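3.2 Shared footwear at the entry point

The second part of the study looked at how indoor footwear is stored where it is used by more than one person. Shoe storage in the home has mostly been treated as a question of volume, with the number of pairs divided by the floor area available. Nieminen and Juntunen argued that this measure misses the order in which shoes are put away, and we follow their approach here. Of the 159 households that returned the Kultuser questionnaire, 108 kept slides or similar open footwear near the door.

Respondents were asked whether pairs were kept together and whether the two shoes of a pair pointed the same way. An arrangement was coded as "paired" when the left and right shoes of each pair were next to each other, even if one of them sat at a slight angle. Small differences in alignment were recorded separately and did not change the code.

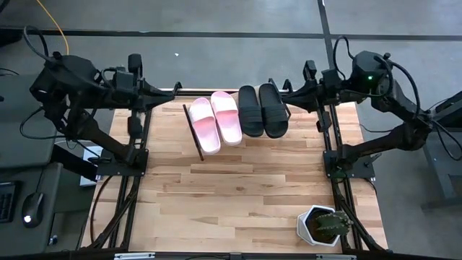

Figure 4. Paired arrangement of four slides, pink pair at left and black pair at right.

Color played a larger part than we had expected. Where two pairs differed clearly in color, respondents described the correct place for each pair with little hesitation, and they seldom mentioned size. Where the pairs were alike, they relied on position, and disagreements within the household were more common. 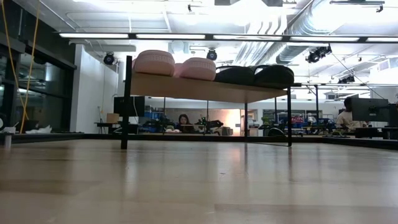
The height of the shelf was also considered. A low rack keeps footwear off the floor and leaves the space under it open for sweeping, but it limits the user to one row unless a second level is added. Respondents in the Pelkonen group, who had narrow entryways, preferred a single row and accepted a limit of 2 pairs. Those in the Flutbridge group more often asked for a second level, mainly for winter boots. Seasonal change is taken up in Section 3.3, using the responses collected in January.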